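Robotics Club: gripper work in the second half of the year

Print this page | E-mail this page

The club has spent most of its bench time since December on hand-held grippers. The aim is a tool that a student can carry to the work, close by hand and use to record how a grip is made, so that the same grip can later be repeated by the arm in the Irdale laboratory. Two versions have been built. The first had a single pivot on each side and let the pads tilt as they closed. The second uses a linkage and keeps the pads much closer to parallel through the full travel.

Pao-chu Lu drew the second linkage and Chi-keung Kao cut the arms. Backlash at the pivots was the main fault in the first set, and the holes were reamed and the pins replaced before testing began. Each pad is held by screws and can be changed without taking the linkage apart. Members are asked to put the screws back in the labelled tray, as the spare lengths are too long and will foul the arm.

The current tests are on upright, rounded objects with a glossy surface. These are awkward for flat pads, which touch along a narrow line and slip when the wrist turns. A pad with a curved inner face spreads the contact, and the pairing of one narrow pad with one wider curved pad is being tried first.

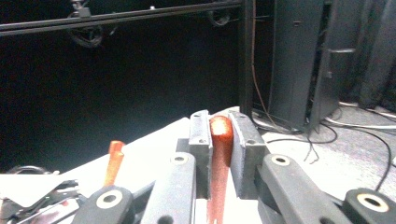
Robotics Club, Department of Mechanical Engineering, Vorncombe College

Yee-man Hsieh is keeping the test log. A grip is entered as held, slipped or dropped, with the pad pair and the angle of approach. The log stood at 2609 entries when this item was written, of which the first 500 were made with the old linkage and should be left out of any comparison. Entries without a pad code cannot be used - please fill in the column at the time and not from memory.

Two problems remain. The closing force depends on the person holding the tool, and no sensor is fitted yet. Mei-kuen Fu is looking at a strain gauge on one arm, read through the Traltix board already used for the line-following project. The second problem is lighting. The white tabletop reflects strongly under the bench lamps and the object outline is lost in some recordings. A matt cover has been requested.

The club will enter the gripper in the Zalewska student competition, manipulation class. The rules allow a team of up to seven and one spare set of pads. Paora Sheehan holds the entry form and the current parts list - changes to either should go to him in writing.

Last updated: February 2024

Contact the Robotics Club | © Vorncombe College | Back to top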